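The Year I Stopped Buying Clothes (Mostly)

I should confess straight up that I own too many T-shirts. Or I did. When we moved out to Doolan last February I packed three big boxes of them, and my half of the wardrobe in the new place was about as wide as a fridge. Something had to give, and for a week or two I thought it might be the marriage.

So I made a rule. No new clothes for a year, undies and socks excepted, and anything with a hole in it had to be mended before I was allowed to complain about having nothing to wear. I told everyone at work, which was a mistake, as they then felt entitled to inspect my collars every morning.

The first couple of months were dead easy, mainly because there's nowhere to shop in Doolan. You've got the servo, the bakery and Zaltico, the op shop in the old bank building, and I'd decided op shops counted as cheating. (I caved on that in winter. It was a wool jumper for 3 dollars and I'm only human.)

Then the necklines started to go. Cotton jersey is lovely stuff to live in and a right pain to sew, as I learned at the kitchen table with a reel of ordinary thread and far too much confidence. It stretches, you see, and a straight stitch doesn't, so the first time you pull the thing over your head there's a sad little popping sound and you're back where you began.

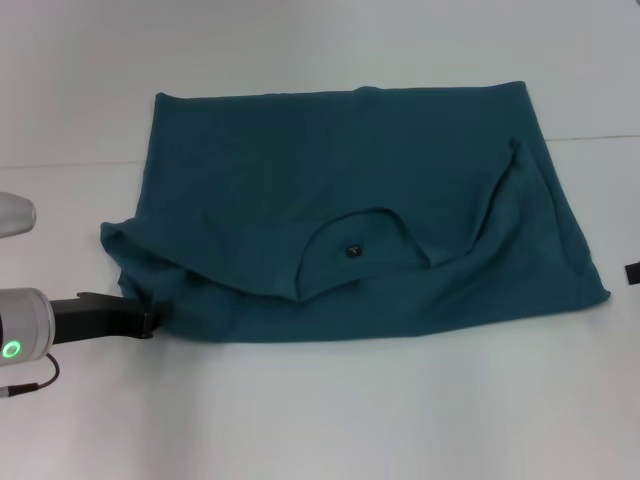 What saved me was a ballpoint needle, which slides between the loops of the knit and doesn't punch through them. They'd been sitting in the haberdashery drawer at Fuvora the whole time, 80 cents each. I bought ten. I also started using a narrow zigzag on the machine and went slowly, with my tongue poking out like a kid doing colouring-in, and the seams held!

My other discovery was the Flirkurach mending night, an 800-metre walk from our front gate and upstairs from the pool hall. I went along expecting tea and polite murmuring. It was bedlam. There were people arguing over darning mushrooms, someone's dog asleep on a pile of denim, and a very heated discussion about whether you should match your thread or show it off. I'm a matcher. I was outvoted.

By spring I'd got the hang of hems and could turn a worn-out tee into a decent set of hankies. I added up what I would normally have spent on clothes, going by the previous year's bank statements, and it came to $1514. I had to sit down. Most of that was stuff I couldn't even remember wearing.

The year's up now and I've bought one new shirt, a white one, for a wedding. I spilled beetroot on it before the speeches. It's soaking in the laundry as I write this, and if the stain won't shift I'm going to dye it navy.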